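Stratospheric balloon passenger flights: second progress report
Prepared for the Jayawardena Fund by Eetu Heiskanen
Period covered: October to February

Where things stand

You asked for a plain account of whether the money is buying what we said it would buy. The short answer is partly. The Nenau capsule has flown again without people in it, the ground work is ahead of where I expected, and the business case looks weaker to me than it did in the first report. I'll take those in turn.

Before that, a correction. The first report said Drarnonel would be "ready for paying passengers within two seasons." That sentence came from their sales deck and I should have put it in quotation marks or left it out. I have seen no schedule that supports it, and when I asked for one I was sent the deck again.

Flight tests

One uncrewed flight was planned for the period and one was made. The capsule went up in the early morning, floated for a little under three hours and came down on farmland inside the recovery zone. Cabin pressure held within the limits we agreed. The heater on the window side cut out twice and came back by itself both times. Drarnonel has logged this as minor. I have asked them to move it up a grade until they can say why it happened, because a heater that restarts for no known reason may also stop for no known reason. They have not answered yet.

Ballast on that flight was 1,905 pounds, which stands in for six passengers, two crew and their seats. I checked the sum with the flight team and it works only if everyone on board is fairly light. A heavier group would mean five passengers. The revenue forecast still uses six on every flight.

The parachute drop test was put off. The reason given was wind, and the weather logs bear that out for the first attempt. They do not bear it out for the second, when conditions at the site were calm until noon. My guess is that the rigging was late. It would be better if they just told us so.

Ground work

This is the good part of the report. The launch pad at Harnenano is finished, the gas store has passed its inspection, and the road has been graded so the recovery truck no longer has to go around by the quarry. The site crew did this under budget and without much fuss. The leftover amount is small and I suggest leaving it with them for drainage, which the lower corner of the pad badly needs.

The tracking station works but depends on a single radio link. A backup was in the original plan and was dropped in the fall to save money. I would put it back.

Demand

Drarnonel reports a waiting list of 3,000 people. I asked to see how the list was built. It is a web form with a name and an email address, and there was a prize drawing attached to it for most of the summer. Only 28 people on it have paid a deposit, and the deposit is fully refundable. I don't think the larger number tells us anything about sales and I would ask that it not be used in anything carrying the Fund's name.

The company wrote to around 1,000 people on the list to ask what they would be willing to pay. I have been shown a chart of the answers but not the answers themselves. The chart has no scale on one side. Until I see the raw replies I'm treating the price of a seat as unknown.

There is also the matter of what is being sold. A balloon at that height gives a black sky and a long view, and I'm sure it is lovely. It does not give weightlessness and it is well short of any common definition of space. The brochure uses the word "space" on every page. Sooner or later a customer or a regulator will object, and I'd like the wording fixed while it is still cheap to fix.
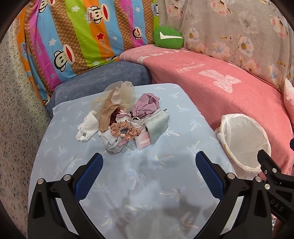 Page last changed: February, 4:40 p.m.

Money

Spending is close to plan overall, though the mix has shifted. Marketing has used most of its yearly share already. Testing has used less than half, mainly on account of the delayed drop test. I have told Drarnonel that unspent test money can't be moved into marketing without your written approval. They said they had no intention of doing so, and then asked what the form was called.

What I recommend

Release the next payment for the Harnenano site in full. Hold the vehicle payment until the drop test has been done and the heater fault has a written cause. Ask for the forecast to be redone with five passengers per flight and with only paid deposits counted as demand.

I would not stop the project. The engineers are careful people and the capsule is better than I thought it would be a year ago. My doubts are about the front office, and about whether enough people want this at a price that covers the helium.

Due before the next report

Drop test, with the full video and load data
Written cause for the heater fault
Raw survey replies
Quote for the backup radio link
Revised brochure text

E.H.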